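Vichien Srisuk, carnet de bord

Avril, les cubes encore

Je reprends ce carnet après une longue pause. Excusez les fautes, le français est ma troisième langue et je corrige moi-même.

Depuis le début du mois, je prépare les exemples pour le projet Prillura. Le principe est simple à dire : une personne commande les deux mains à distance, on enregistre les images et les positions des doigts, et le modèle apprend à imiter. Nous avons fixé l'objectif à 400 épisodes par consigne. Avec 11 consignes, cela donne plus de 4000 enregistrements, et je suis seul à l'atelier le matin.

J'ai commencé par les cubes, un objet que tout le monde trouve trop facile. Un cube lisse glisse entre deux doigts rigides si l'on arrive de travers, et l'opérateur corrige alors avec un petit geste nerveux. Le modèle copie très bien les gestes nerveux. J'ai donc effacé 80 épisodes de la première semaine, ce qui m'a fait un peu mal au cœur. 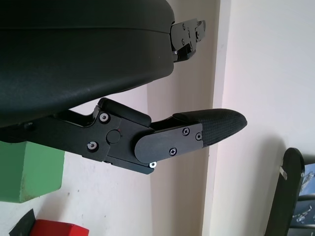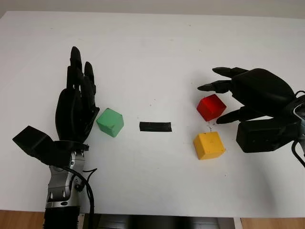
Le poste de travail. Sur la seconde vue, les deux mains et les trois cubes, avec le ruban noir vers le milieu de la table.

Ma règle actuelle est de changer la place des cubes avant chaque enregistrement. Au début je les remettais toujours aux mêmes endroits, par habitude de l'ordre, et le premier modèle entraîné allait saisir le vide dès que je déplaçais le rouge de quelques centimètres. Maintenant je varie aussi leur orientation, et je note dans le fichier quelle main doit commencer.

Pour la vue de poignet, j'hésitais à la garder. Elle montre parfois très peu la table et beaucoup le reste. Je la conserve quand même dans Tokness, notre petit outil de tri, car au moment de la prise elle peut montrer le contact de plus près que la vue de tête.

Il me reste à écrire des consignes plus variées. « Prends le cube rouge » et « attrape le rouge » doivent mener au même geste, et j'ai besoin de phrases qui ne viennent pas toutes de moi. Si vous parlez français mieux que moi, envoyez-moi vos tournures en commentaire.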